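Kekana Lane repair shed gets its keys back

Good news for anybody in our end of town with a wobbly chair or a toaster that has given up: the repair shed on Kekana Lane is opening again in February, and I've been down to have a nosy.

If you moved here recently you may not even know it exists. It's the long brick building behind the Wenero bakery, the one with the green door that everyone assumes is a substation. For years you could walk in with a broken lamp and walk out with a working one, plus a cup of tea if you timed it right. Then the roof started letting in water over the back benches, the insurers got twitchy, and the door stayed shut for 16 months. I had a bread bin in there the whole time. I'd more or less said goodbye to it.

The roof is now done. Irkiter, the roofing firm from out past the ring road, finished the last stretch a fortnight ago, and the electrics have been checked and signed off as well. Fatima Van der Merwe, who has run the place from the start, let me in by the side entrance and had me carrying boxes within a minute of my arriving. (I should have seen that coming.)

"I thought we'd lost the regulars," she told me, over the top of a box of bicycle pedals. "Then I put one notice in the bakery window and my phone didn't stop."

She's had almost 30 people ask for bench time already, which is more than the shed can fit in at once, so there's going to be a booking sheet for the first few weeks. It'll be pinned up inside the bakery, next to the till. You put your name down for a two-hour slot and turn up with whatever needs mending. If you don't know one end of a screwdriver from the other, tick the little box and somebody will sit with you. I'll be ticking the box.

A few things have changed. The sewing corner has moved to the front, where the light is better, and there are now 2 machines that are set up and ready to go — the old heavy one and a newer Zerkora that came from a school clear-out. The wood bench is where it always was. Metalwork, which used to be squeezed in by the sink, has the whole of the back wall now that the back wall is dry, and Samuele Benedetti is looking after it.

Samuele used to mend pans for the hospital kitchens and he's very keen that people stop throwing out perfectly decent tins and trays. Half of what gets binned, he reckons, only wants a good scrub and a bit of patience. He's planning a short evening session on dents, loose handles and flaking paint, starting at seven, and he'd like people to bring their own bits to practise on. I asked whether my bread bin counted and he went rather quiet. We'll see.

It isn't all sorted. The heating is still one oil radiator and a lot of optimism, so wear a jumper. There's no parking on the lane itself and the bakery would really rather you didn't use their yard before midday, when the vans are in and out. And the step at the green door is as high as ever. There's a ramp at the side entrance, though, and if you knock, someone will come and open up for you.

Money-wise, it's still pay what you can. The roof ate up nearly everything that was raised last year, and Fatima says the tin by the kettle will be doing a lot of the work until summer. Parts are charged at cost. She'd also be glad of jam jars with lids, decent sandpaper and any spare extension leads, as long as they've still got their proper plugs on. Please don't leave televisions outside. She asked me to say that twice, so: please don't leave televisions outside.

I'm really pleased about this one. I learned to rewire a plug in that building, standing next to a retired bus driver who hummed the whole way through, and I've still got the lamp. There aren't many places left where you can spend an afternoon making a mess of something and have a stranger hand you the right pliers without a word. We did without it for well over a year and I noticed it every time something in the kitchen broke.

The doors open at ten in the morning on the first day, and the Wenero lot are sending over 13 trays of buns, so I'd get there early if I were you. Slots go on the sheet from the week before. You can sign up for one to begin with, and once everyone's had a turn you can put yourself down for more.

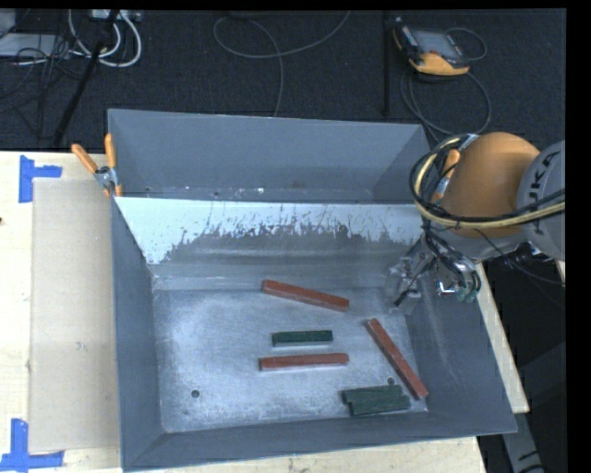 If you can't get to the bakery to sign up, pop a note through the green door with your name and a phone number, and Fatima will add you to the sheet herself. She empties the letterbox most evenings after six.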